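2025-02-19

Hi Elli,

You asked for something you could read over coffee before the Grotberg budget call, so this one's less formal than the September report. It covers the hand-held grippers we use for the household tidying work: how they're set up, what wore out, and what I'd like to spend next.

## Setup

We're still running the grippers in pairs, one per hand, and both are on the same settings again (hooray!). Radomír went through the finger linkages with a driver and brought every screw to the same torque, and I redid the pad alignment. The pads have to angle in toward each other evenly, or a thin plastic wall slides out sideways the moment you tilt it. Storage boxes are our toughest check for this, especially with stuff in them, so they stay on the list.
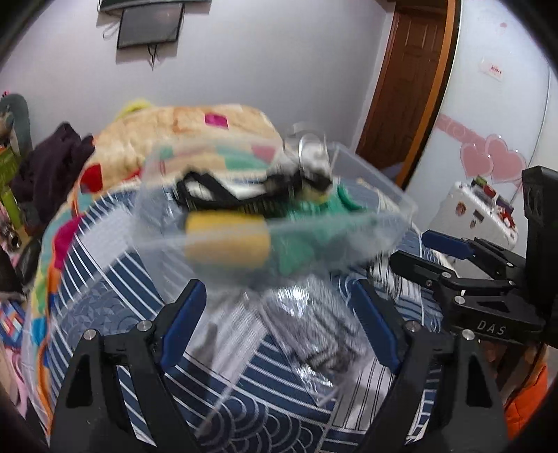 The part that ate most of my time was the finger spread. One gripper was opening a hair wider than the other, and I chased it through the linkage for two days before Kenneth suggested swapping the pivot pins side to side. The fault moved with the pins, so we ordered a new set from Junditz and that was the end of it. I should have listened to him on Monday!

The log stood at 3,049 open-and-close cycles on the current pads when I wrote this. I had planned to change them at 2,000, but the texture is holding up better than I expected and I'd like to keep going until we see real slipping. Ertuğrul disagrees (he'd change them tomorrow), and I've promised him a weekly pad check in exchange.

## Looking after them

I've cut the care routine down to what people will really do at the end of a session:

- Wipe both pads with a damp cloth and let them dry with the fingers open.
- Work the fingers through 10 full strokes by hand and feel for grit. Lint gets into the joints whenever we handle blankets or knitwear.
- Look at the pins and screw heads on each finger. If one sits proud, tag the gripper and leave it for Radomír.
- Check the fingers from the gripper's own camera view, wide open. Left and right should mirror each other, and both pads should show.

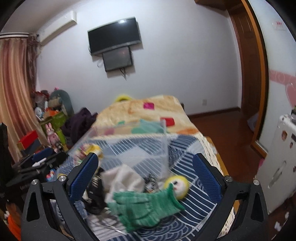

## What I need from you

Mostly a yes on spares. We have one set of pads left and no pins at all, and Junditz has been slow. I'd like to order pads and pins for both grippers now, out of the Flustance repair line, and the quote is already in your inbox.

I'd also like Modupe for a few afternoons to turn my scribbles into a proper service sheet. She's said she's up for it if you can free her from the Eskola paperwork.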